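Giang Trương
Thread, 14 posts
Last updated: December 30, 2023
4 min read

1/ Notes on the Metine benefit set at the Gomgate, for people who asked what was played and how it was run. Proceeds went to the school instrument repair fund. I mixed monitors, so most of my detail comes from that side of the stage.

2/ Format was acoustic, seated, one set, 61 minutes from first chord to house lights. Metine normally plays as a five-piece with two amps and a full kit. For this one they cut down to two guitars, upright bass, one snare with brushes, and three vocals.

3/ Room capacity is listed at 100 for seated shows and it sold out in advance. The Gomgate has a low ceiling and a hard back wall. Anything above moderate volume comes back at the singer a beat late, so the quiet format suited the building.

4/ Set was 11 songs. Seven from the first two albums, two from the Trirnard EP, one new, one cover. The new one has no title yet. On the set list it was written as "La", after the syllable they sing where the chorus lyric will go.

5/ The cover was an old river ballad the bassist learned from a songbook. Metine recorded a fast electric version of it in July as a B-side. The acoustic arrangement drops it from E to C and removes the drum intro. It also restores the fourth verse, which the recording skips.

6/ Tunings, because three people have messaged me. Guitar 1 was in standard down a whole step. Guitar 2 was in open G with a capo at the fifth fret for the EP songs and no capo for the closer. Bass was standard throughout.

7/ Both guitars went direct through a DI and were also miked with small-diaphragm condensers near the twelfth fret. In the house the mix leaned on the mics. In the wedges I used only the DI signal. Mics in the wedges fed back at soundcheck and I did not try again.

8/ Upright bass had a clip-on mic and a pickup. The pickup was noisy, a ground problem we traced to one cable and fixed by replacing the cable. If you heard a hum during the opener's last song, that was it.

9/ Support was a duo called Trirnard. Yes, the EP is named after them. Metine's singer played in an early lineup and the EP is made up of songs from that period. Trirnard did 25 minutes and joined for the closer, which made five vocals on three mics.

10/ Recording status: there is a two-track board feed and an audience pair. The board feed is vocal-heavy, as expected in a small room. I have lined the two up and the combination is usable. Whether it gets released is up to the band. Please don't ask me for files.

11/ Corrections to the set list that has been going around:
- "Cold Harbor Road" was song 4. The posted list has it at 6.
- There was no encore. The closer was played without leaving the stage.
- The cover came before the new song.

12/ Running order, confirmed against the board recording: four songs from the first album, both EP songs, the cover, "La", two from the second album, then the closer, also from the second album.

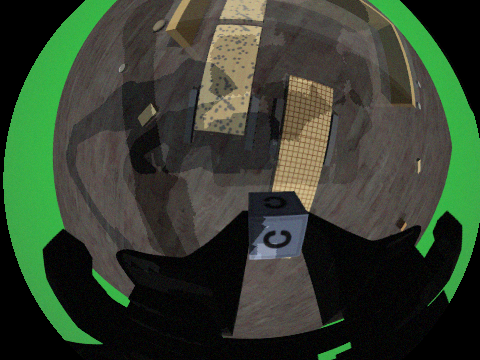 13/ Questions I got more than once

Is the band going acoustic permanently? No. The next dates are electric and the full kit is booked for them.

Will the new song be on the next record? It is on the list of songs to be demoed. That list is longer than a record.

Who played the second guitar? The regular keyboard player. There was no keyboard on stage. The parts in the EP songs were moved over from the piano charts and simplified in two places.

Was the fourth verse sung in full? Yes, including the repeat of the last line. The singer had the words taped to the floor next to the wedge.

14/ Fund information: the repair fund covers strings, bows, pads, valves and case hardware for borrowed school instruments. It does not buy new ones. The door total will be posted on the Gomgate's page once the card payments have cleared. T-shirt sales are being counted separately and will be added to the same post.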